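Home Projects Meetings Notes Contact

Clarkum Gripper Comparison
Minutes of the project meeting, February 2023

Present: mechanical (two), software (two), data, purchasing. The lab manager joined from item 3. One apology, from electrical.

1. Minutes of the last meeting

Accepted with one correction. The jaw opening given for the Bodnár gripper was the figure with the long fingers fitted. The minutes should have given the short-finger figure as well, as most of the tests were run with those. Mechanical has corrected the copy on the shared drive.

2. Actions carried over

Spare belts for the bench arm: received and put in the cabinet. Closed.

Wrist adapter for the Ferano: drawn but not cut. The hole pattern on the first drawing was mirrored. Stays open.

Written reply from Gutel on the controller license: still waiting. Purchasing has asked twice. The group agreed to go on using the evaluation license until it runs out and to raise it again then.

Labels on the power supplies: done, except for the two on the top shelf.

3. Trial results so far

Data presented the log. There are 1731 recorded attempts across the three grippers, counting the ones thrown out for bad timestamps. Nearly 300 were thrown out, almost all from the first week, when the clock on the logging computer was drifting. After the clock was fixed the problem has come up only when someone unplugs the network cable during a run.

Each gripper was tried on the same set of household items: cups, lids, a folded towel, a sponge, a roll of tape, a spoon and a small box with rounded corners.

Ferano: good on cups and on the box. Weak on the spoon when it lies flat. The pads pick up dust from the towel and need wiping between runs. The people doing the trials prefer the trigger on this one.

Bodnár: the strongest of the three, and the heaviest. Good on the tape and the lids. It tends to push the sponge away before it closes. One finger screw worked itself out during the second set of runs and has been put back with thread lock.

Gutel: the fastest to close. The fingers are thin and did best on the spoon, but they twist under the box if it is picked up by a corner. The controller reports a finished grasp slightly before the fingers stop moving, and this makes its times look better than they are.

Software asked whether the Gutel times could be corrected afterward. Data said yes for the runs where finger position was logged, no for the early ones. It was agreed to mark the early Gutel times as not comparable and leave them out of the table.

There was a longer discussion on whether the towel should stay in the set. Mechanical would like to drop it, as all three grippers can pick it up and the result depends mostly on how it was folded. Data would like to keep it and fold it the same way every time. The towel stays. Data will write down the fold and put a sketch of it next to the test table.

4. Payload and finger force

Mechanical measured closing force on all three with the small load cell. The load cell reads up to 100 newtons, which was enough for the Ferano and the Gutel. The Bodnár went past the end of the scale on its highest setting, so its value is given as "over 100" in the table. The group did not think a bigger load cell was worth buying. None of the household items needs that much force, and the cups would crack well before it.

Finger force on the hand-held units depends on how hard the person squeezes. Mechanical tried a spring stop on the trigger, and the spread between users came down. It adds some weight at the back of the handle. Two of the people who tried it said their wrists were tired after a full set and one noticed no difference. The spring stop will be used for one more set before a decision.

The lab manager asked that the bench arm be switched off at the wall after each session. It was left on overnight once.

5. Hand-held camera view

Software went through the view from the camera on the hand-held gripper. Three points were raised.

First, how much of the view is taken up by the tool. The gray housing fills most of the lower half, and there is also a large blurred part of the tool up the whole left side. Everything between the housing and the ceiling is usable, but it is a smaller area than expected from the lens data. For work at table height the camera could be tilted down a little, although that would bring in still more housing. Mechanical thinks moving the mount forward would help more than tilting it.

Second, bending of straight lines. With a lens this wide, walls bow outward and the housing curves hard toward the edges. The calibration handles the middle well and gets worse toward the sides. Software will rerun the calibration with the board held closer to the corners.

Third, the marker. The square board with the black-and-white pattern is in view on its box at the far side of the room, but it is small at that distance. Software would like to try a larger print, and a second marker nearer the table. Data pointed out that a second marker has to be surveyed in, and that this took most of a morning the last time. Agreed to try the larger print first and leave the second marker until those results are in.

The light fixture was discussed briefly. It shows up as a bright white rectangle. Software does not think it affects tracking but would like exposure locked for each set, so that the brightness does not change when the tool is turned toward the ceiling. The current camera firmware allows this. The setting is lost at each restart, so it will go in the start-up script.

Mechanical asked if the strip of pale wood in the recess could be used as a fixed reference in the view, as it runs down from the recess to the bottom edge in line with the tool. Software said it is worth trying. The two black pads on top of the housing could also serve, being dark against gray, but one sits at a slight angle and they are not the same size. A small check program will be written to report if any of these has moved between sessions.

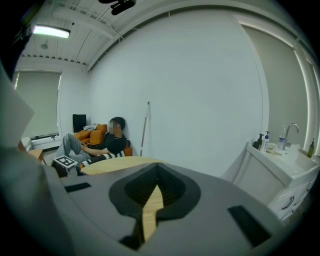

6. Controllers

Two controllers are being compared on the bench arm, the Gutel unit and the one supplied with the Bodnár gripper. Both were run from the same computer.

The Gutel unit was set up in an afternoon. Its manual is short but correct. The web page on it is slow and logs the user out without warning, and any change not saved at that point is gone. Commands sent over the network are not affected.

The Bodnár unit took longer. The connector in the box was for an older version, and software made up a cable. Once running it has been steady. Delay from command to first finger movement was 230 milliseconds with the default filter on, and much shorter with it off. With the filter off the fingers chatter when closing on something hard. Software will look for a setting in between and report the delay at each step.

Purchasing asked which of the two the group would keep if it had to choose now. Software would keep the Bodnár unit. Mechanical would keep the Gutel unit, as it is smaller and fits inside the existing box. No decision was taken.

Electrical had sent a note asking that neither controller share a supply with the lights on the test table. This is already the case for one of them. The other will be moved.

7. Purchasing

The three grippers are on loan. The Ferano goes back first and the loan can be extended once. The other two are held until June. Purchasing needs to know well before then whether any will be bought, as the order has to go through the yearly budget.

Pads: the replacement pads for the Ferano come in packs and the smallest pack is more than is needed. Mechanical suggested cutting pads from sheet rubber and comparing the two. Agreed. The cut pads are to be logged as a separate variant so they do not get mixed in with the earlier runs.

The second hand-held unit has no case. Purchasing will order one.

8. Actions

Mechanical: recut the wrist adapter with the corrected hole pattern.
Mechanical: make a trial mount that sits farther forward, and weigh it.
Mechanical: cut pads from sheet rubber.
Software: rerun the calibration, corners included.
Software: print the larger marker and mount it on a stiff board.
Software: add the exposure lock to the start-up script.
Software: write the check for the wood strip and pads.
Software: filter settings and delay on the Bodnár controller.
Data: mark the early Gutel times as not comparable.
Data: write down the towel fold.
Purchasing: chase the license reply, order the case, ask about extending the Ferano loan.
Electrical: move the remaining controller to its own supply.

9. Any other business

The shared drive is filling up. Raw video from the thrown-out runs can be deleted once data has confirmed the list. The logs from those runs are to be kept.

The test table will be moved away from the door before the next set. Software asked for notice beforehand, as the calibration has to be repeated afterward.

Next meeting when the forward mount is ready to try.

3 comments Share 12 shares

This site uses cookies to remember your settings. Accept Decline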